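Simulated household scene practice

Simulated household scene practice is a set of working rules for testing two-armed robots in computer-made homes before they are tried in real ones. The best known set is the Sendolo Rules, first drafted by Austra Sproģis and Žydrūnas Koppel at Urkden and now in their 13th revision.

The rules grew out of a simple and rather lovely idea: a virtual room should be treated with the same care as a real one. Doors, windows and floors count as part of the test, and a robot's own body counts as an obstacle.
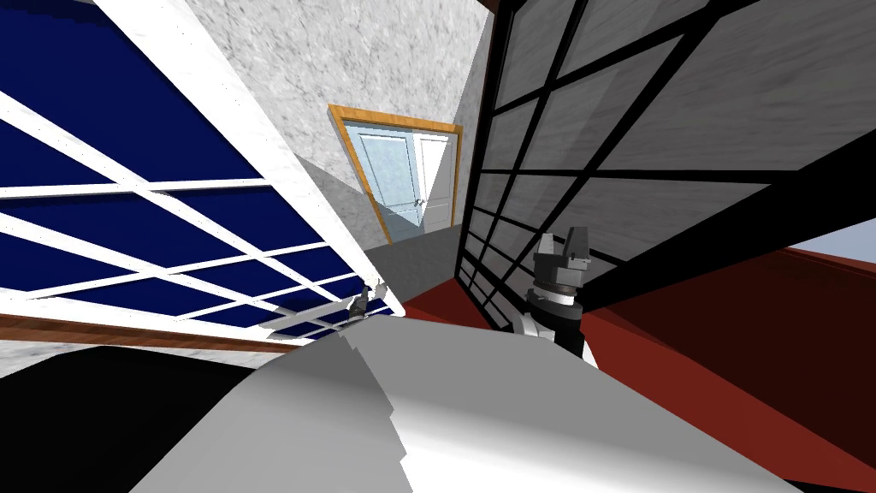

Rule 4 is the one people argue over most. It asks that both grippers be tracked at all times, even when one is far off or partly hidden – a demand that sounds fussy until a lost fingertip spoils a long run. Glass gets a rule of its own. Panes must be solid to the touch in the simulation, however clear or dark they look, and their frames must be modeled as separate parts.

Scene variety is where the rules really shine. A policy must be tried in at least 40 room layouts, with 1000 runs logged in total, and wall and floor textures have to change between layouts. Awuor Biwott, who edited the chapter on textures, argued for bold colors and busy surfaces, and her view won out.
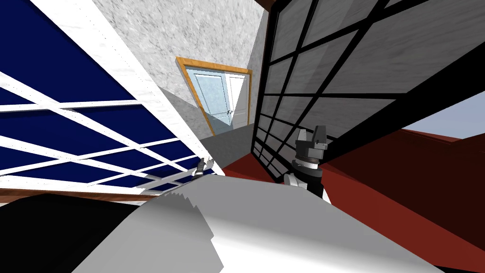 Self-blocking, where the robot's body hides the floor or an arm from view, must be recorded and kept in the results. Earlier drafts let teams drop such runs. Zinash Alemayehu's study for Jitileck showed how much useful data was being thrown away, and the change was adopted with great cheer – it remains the most quoted part of the text.

Mägi, a smaller rule set, covers kitchens only and borrows its numbering from Sendolo.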